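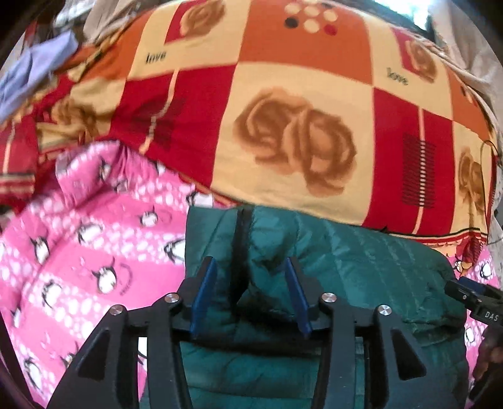 Figure 3.1 A quilted jacket lying among the bedding, beneath a folded blanket.

CHAPTER 3
Soft Goods: Folding, Storing and the Problem of the Jacket

Most households own more cloth than they own places to put it. The surplus travels. It starts on a chair, moves to the bed at tidying time, and goes back to the chair at bedtime. In the flats at Kerenham where I first taught this unit, one student logged a single cardigan making the trip for 2 weeks. It was never worn.

Chapter 2 dealt with hard goods, which are obliging. A saucepan is the same shape on Friday as it was on Monday. Soft goods have no such manners, and the student who has mastered the pantry shelf should expect a humbling.

We begin with the pile in Figure 3.1, as it contains most of the chapter. The blanket, with its brown roses and its checks of cream, orange and deep red, has been folded. It is flat-natured and will stay more or less where you leave it. The pink fabric with the penguins on it is padded, and a little less easy. The teal jacket is another matter. Padding holds air, and a padded jacket folded in the ordinary way will quietly unfold itself while you are congratulating yourself on it.

Three terms are used throughout:

Loft: the thickness a padded item takes up when left alone.
Memory: the tendency of a cloth to return to old creases, including the ones you regret.
Parking: setting an item down on another item with every intention of coming back.

Parking is the main subject of Section 3.2. Section 3.3 takes up the Calton fold, which suits blankets and doonas, and the Innes roll, which suits jackets and people with patience. Section 3.4 asks whether the jacket should be folded at all, there being such a thing as a coat hanger.

Before reading on, strip one bed and sort whatever was on it into flat and padded. Allow 60 minutes. Write down anything you had forgotten you owned.

Reader comments

teltville_mum: Did the exercise with my Year 9s. Two found their missing jumpers and one found mine.

Ross Tosh: The Innes roll works a treat on puffer jackets, but do the zip up first. The chapter doesn't mention that until the very end of 3.3, by which time I'd rolled four of them.

D.K.: Sixty minutes is optimistic if you have teenagers. Otherwise a good chapter. Is there a colour version of the folding diagrams anywhere?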